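Trevor Sowerby
24/10/2023

Clearing out paper this week. Bills, manuals, old printouts, the lot. Going to post as I go in case it's useful to anyone else with a full drawer.

Starting point was one filing drawer that wouldn't close and 3 shoeboxes under the desk. Oldest thing so far is a warranty for a Zomisa kettle I don't remember owning.

First pass is just sorting. Keep, scan, bin. I don't read anything on the first pass. If I start reading I'm there till dinner.

Keep pile: tax stuff, the lease, car title, vaccination card for the dog. Fits in one folder.

Scan pile is bigger than I wanted. Receipts mostly. Tamara Zinchenko told me to quit scanning receipts for things I've already thrown out, and she's right, so half of those moved to the bin pile.

Instruction manuals can nearly all go. I looked up the Skarley heater and the Prenum lamp and both manuals are online as PDFs. Saved them to a folder and tossed the paper ones.

Took the staples out as I went. My recycling place doesn't ask for it but the shredder does.

On the shredder: it's rated for 5 sheets. It does not like 5 sheets. It does 3 and then needs a rest. After 45 minutes it shut itself off and I did the rest by hand.

Tearing by hand is fine for anything without an account number on it. Tear across, turn, tear again. Crumple the odd bits. You don't need confetti.

Use a clear liner in the wastebasket if you have one. Fold plenty of it over the rim so it doesn't slide down when the paper piles up. With a clear bag you can check for anything that shouldn't be in there before you tie it.

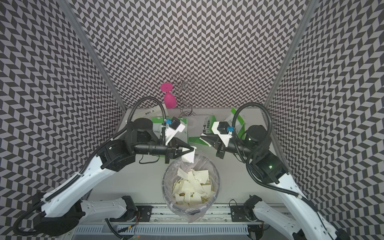
Leave the flat sheets and the packaging inserts for last. They take up less room lying in a stack than torn up, and I can slide them down the side of the recycling bin whole.

Someone asked about envelopes. Windowed ones go in with the rest where I live. Check your own town.

Drawer closes now. One shoebox left, and it's photos, so that's a different job and I'm not doing it this month.

Still have a Deng catalog from the keep pile that has no business being there. 600 pages. Moving it to the bin after lunch.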